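Boletín de Mondton · Sección Buenas prácticas

Nuevas reglas para las pinzas de mano: qué cambia a partir de marzo

Por Tarun Rastogi

Desde marzo tenemos una norma interna común para las pinzas de mano con las que grabamos demostraciones. Hasta ahora cada sede tenía sus costumbres. En Clinddale revisaban la herramienta al final del turno, en Tarov al principio, y en Mondton, lo debo reconocer, la revisábamos cuando alguien se quejaba. El texto completo ocupa cinco páginas y está en la carpeta compartida, pero me han pedido que cuente lo principal para los compañeros que no lo van a leer entero.

El motivo es sencillo. En enero repasamos 553 grabaciones hechas en las tres sedes y apartamos 209 que no se podían usar. Una parte tenía problemas de luz o de sincronización, cosas ya conocidas. Pero en más de la mitad de las apartadas la causa era mecánica: dedos que no cerraban igual que el día de la calibración, articulaciones con holgura o restos de material en la zona de contacto. Quien graba no siempre lo nota con la mano. El modelo que aprende de esas grabaciones, en cambio, recibe una apertura que no corresponde a la pinza que se calibró.

La primera regla habla de la revisión antes de grabar. Se hace con la pinza sin carga y delante de un fondo liso y claro, para que el contorno de los dedos se distinga bien. Se abre y se cierra por completo cinco veces, despacio, mirando si los dos lados se mueven a la vez. Después se mira la línea donde se juntan las puntas. Cualquier fragmento que haya quedado entre ellas se retira antes de empezar, aunque sea pequeño y aunque parezca que no molesta.
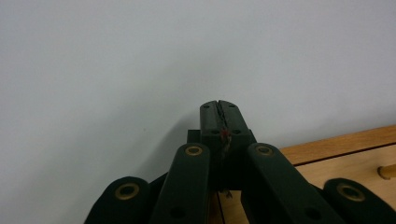
La segunda regla trata de los casquillos de las articulaciones. Un cambio de color en el latón no es motivo para sustituir la pieza, y en esto quiero insistir, porque en Tarov se tiraron varios casquillos que todavía servían. Lo que cuenta es el juego. Se sujeta el cuerpo de la pinza con una mano y con la otra se intenta mover cada brazo hacia los lados. Si el movimiento se nota, la herramienta se deja en la bandeja de taller con su etiqueta y se coge otra. No se aprieta nada por cuenta propia. Una articulación demasiado apretada ofrece resistencia al cerrar, y la persona, sin darse cuenta, cambia su manera de agarrar los objetos.

La tercera es la que más discusión provocó: toda pinza a la que se le cambie un dedo, un brazo o un casquillo tiene que volver a calibrarse antes de grabar. También cuando la pieza nueva es idéntica en el plano. Los compañeros de Clinddale decían que esto les quitaba demasiado tiempo, y tenían una parte de razón. Por eso hemos preparado, con el taller de Nygård, un procedimiento corto de 2 pasos que sirve para los cambios de una sola pieza. La calibración larga queda para cuando se desmonta el mecanismo completo.

Sobre el registro. Cada pinza lleva desde ahora su propia ficha, y en la ficha se anota quién la revisó, la hora y el resultado. Pedimos que se escriba lo que se ha visto con palabras normales. «Correcto» no nos dice mucho. «Brazo derecho con algo de juego, sigue en uso» nos dice bastante más, y además permite comparar con la semana anterior. Si durante una sesión se encuentra un resto entre los dedos, se para, se limpia y se apunta a partir de qué grabación estaba limpia la pinza. Las anteriores no se borran. Se marcan como dudosas y las decide el equipo de datos.

Me preguntaron si la norma vale también para las pinzas montadas en los brazos fijos. Por el momento no. Esas tienen su plan de mantenimiento y una parada de seguridad que aquí no existe, y mezclar las dos cosas en un mismo documento nos pareció poco prudente. Es posible que en la próxima versión haya un anexo.

Las fichas en blanco se recogen en el almacén de cada sede. Las dudas sobre la calibración corta van directamente al taller de Nygård, y las correcciones al texto me las pueden mandar a mí hasta finales de abril, también las de idioma, que seguramente alguna hará falta.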